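Zekwood kitchen automation – progress report, September

Hi all, and thanks for being patient with us. You asked for less spreadsheet and more "how is it going for the people in the kitchen", so this one is mostly that.

First the short version. The two-armed robot is now doing a share of the prep and tidying work at Zekwood four mornings a week. We planned 100 supervised sessions by the end of this phase and we're at 134, mostly because the morning crew kept asking for extra ones (a nice problem to have!). Two of the goals in the plan you approved are done, and I'll get to the ones that aren't.

The work itself is small stuff. Bowls, spoons, forks, moving a thing from where it was left to where the next person wants it. That was the list the crew gave us back at the start, when we asked what breaks up their morning the most, and we've stuck to it. We also agreed to keep the counter the way it normally is, phones and mugs and all, so the Elteck software has to cope with a kitchen people are using.

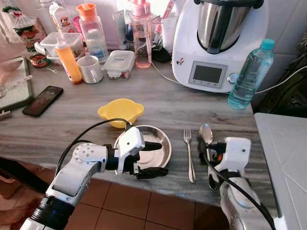 One hand at the steel bowl, the other holding a spoon. Prep counter, Zekwood.

What has changed for people? The early shift used to start at the counter, setting out and putting back. Now one person starts as what we call the minder, standing close by with the stop button, and the rest go straight to cooking. Minding was unpopular at first – it felt like being paid to watch. We cut the turns down and let the minder choose the task order, and the grumbling mostly dried up. Two of the crew have finished the Riquelme operator course and moved up a pay step, paid from the training line in your grant. No hours have been cut, and I'd like us to keep saying that out loud, as it still comes up at every team meeting.

The part that's behind is flat and floppy things. Cutlery is fine, bowls are pretty good, but covers, cloths and mitts are slow going, and a minder can still do the job faster by hand. We've been trying the gripper fingers from Lalura on these.
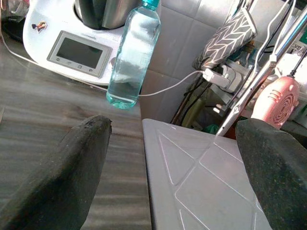 Gripper fingers over a folded tablet cover at the counter.

I'd rather give that a proper go than rush it, so I'm asking to move the soft items goal into the next phase. It doesn't change the total budget. The one cost I didn't see coming was minder cover when someone is off sick, and for now I've taken that out of the travel money, which we've hardly touched.

Next up: a second pair of crew members on the Riquelme course, a sit-down with the late shift (they feel left out, and fair enough), and a decision on whether the robot stays on mornings only. If you'd like to visit, come before 10 a.m. and you'll catch it working – just let me know so I can tell the crew.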